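The table that wouldn't be let go

Jelle Mertens has been working on two-handed carrying at Dreliva for long enough to have opinions about furniture. Ask him which tables are good and he will tell you at length, with his hands, about lips and overhangs and where the weight goes when one end is higher than the other. I had come to Nirthorpe to ask him about one fault in particular, and it took us a very happy forty minutes to get to it.

The fault happened in March, on a Sunday evening, with two people in the building. The humanoid was carrying one end of a table and a colleague of Mertens was carrying the other. The colleague said "down", lowered his end, and the robot kept hold. It went on keeping hold. Then it took a step backwards.

"It was a small step," Mertens says. "I want to be fair to it. But when you are holding the other end of a table and you think the job is finished, a small step is enough. He had one hand off already. The edge came down on his foot."

The foot was bruised and nothing worse. The table was fine. Mertens was at the desk, looking at the wrong graph, and says he hit the stop button a good deal later than he would have liked. He logged it that night as a safety incident, and the team shut down all shared carrying until they understood it.

What makes him such good company is that he is still delighted by the problem, even while being quite stern about the consequences. Carrying with a person is, he says, the nicest thing he has ever worked on.
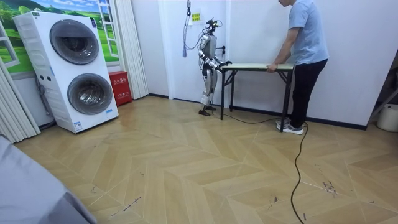
"With a box on its own, the robot knows everything it needs to know," he says. "It picks up the box, the box is as heavy as it is, finished. But a table with a person on the end — that is a conversation! You pull a little, I give a little. You slow down for a doorway and I feel it in my wrists before I see it. We do this with our friends on moving day and we never think about it. Then you try to write it down and it is wonderful, there is so much in there."

The conversation, in Dreliva's case, runs through a piece of software called Karras. Karras takes the forces at the two wrists and tries to work out what the human partner wants: forward, back, turn, wait, put down. Each of those has a pattern. A person who wants to put a table down usually stops walking first, then their end drops smoothly, then the load shifts and goes quiet as the legs take it.

On that Sunday the pattern was nearly right. The colleague stopped, and his end dropped. But he was tired and put it down quickly, and the legs at his end met the floor while the robot's end was still up. For a moment the table was a lever. The push came back through the top into the robot's hands, and Karras read it as a person leaning in and asking it to back up.

"So it was polite," says Mertens. "It was being as helpful as it knew how. It thought, ah, he would like me to go backwards, and it went backwards, and it held on tight so as not to drop his table."

I asked whether the cameras shouldn't have caught it. Surely a robot can see that a table is standing on the floor?

He was out of his chair before I had finished the question. 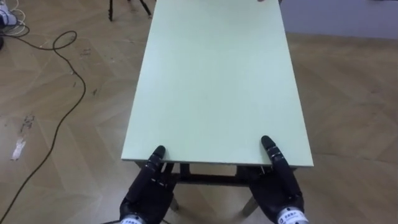 Sight is the part of the job that people overrate, in his view. The head camera is there for finding the table and lining up the grasp, and it does that very well. Once the lift starts, though, the tabletop fills most of what it sees. Mertens brought up a view from the head to show me: a hand at each near corner, a long pale top running away, and the far end of it gone off the top of the picture altogether. The legs at that end can't be seen at all. "So where is my partner? Is his end up or down? You tell me!" he said, tapping the screen. "From there, I would have to guess as well." Karras had been given the job of guessing, and it had guessed from force alone.

Finding this out took a lot longer than explaining it. The first theory was a sticking finger. The hands are the part that gets the roughest treatment, and a finger that was slow to open would have explained the grip, if not the step. They swapped a hand over, ran the same carry with a sandbag on a frame at the far end, and saw nothing wrong. They ran it again and again. The sandbag, as Mertens points out with some feeling, is never tired and never in a hurry to get home.

It was only when they went back to the stored carries that it showed up. The lab keeps the wrist readings from every shared lift, and there were 3,071 of them by then. A script written over a lunch break pulled out every put-down where one end had landed well before the other. It found 128. In almost all of those the robot had hesitated, a wobble so brief that the person on the other end had taken no notice. In 2 of them it had begun to shift its weight backwards and then thought better of it.

"That was a bad afternoon," he says. "A good one also, because now we had it, it was there, you could put your finger on it. But a bad one. The warning was sitting in our own files and we had not gone to look, because the table arrived where it should and everyone was pleased."

I liked him a great deal for saying that so plainly. There is a version of this story where the clever script is the hero, and he wasn't interested in telling it.

The repair has several parts. The first is a rule that sits above Karras and can't be argued with: if the load on the wrists jumps faster than a walking person could cause, the feet stay where they are. The robot may soften its arms and it may lower them, but it may not step. The second is a change to the put-down itself. The robot now waits for a spoken word as well as the force pattern, and it lowers its own end at a fixed slow speed whatever the person does.

The third part concerns the people. Whoever holds the far end keeps both hands on until the robot has let go, and says so out loud. A second person stands with the stop button and does nothing else. Closed shoes with a hard toe are on the list too, and Mertens is trying to get everyone to wear them, himself included.

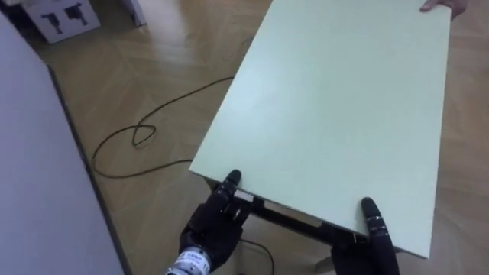
The robot's grip on the near edge, with a human partner's hand at the far corner.

Since carrying started up again, the team have done 926 shared lifts with the new rules, a fair number of them bad on purpose. People drop their end too soon. They stop dead halfway across the floor. One of the younger engineers has become very good at pretending to sneeze. The feet have stayed still when they ought to, and Mertens plans to keep going for a while yet before he lets visitors take the other end. (I asked. He was charming about it, and the answer was no.)

There is a cost. The put-down is slow now, slow enough that you find yourself bending at the knees and waiting, like someone holding a door for a person who is further off than they looked. Didon, the firm that wants the carrying software for fitting out halls and meeting rooms, noticed this at once and asked whether the speed could be turned back up. Mertens said it could, later, when he has a sensor that can tell him when the far legs are down. He has two ideas for that. One is a small switch pad that clips under the table, which works but means carrying a bag of pads to every job. The other is to listen: a table leg meeting a hard floor makes a sound that travels along the top, and he thinks the wrists could pick it up.

He is plainly in love with the second idea. He knocked on his desk to show me, then on the windowsill, then on the underside of a chair, making me put my palm flat on each one. "You feel? They are all different! The chair is terrible. But a table is very clear."

I asked how his colleague's foot was. Better, he said, and the colleague is back on the far end most days. He has asked that the sandbag be given a turn on Sundays.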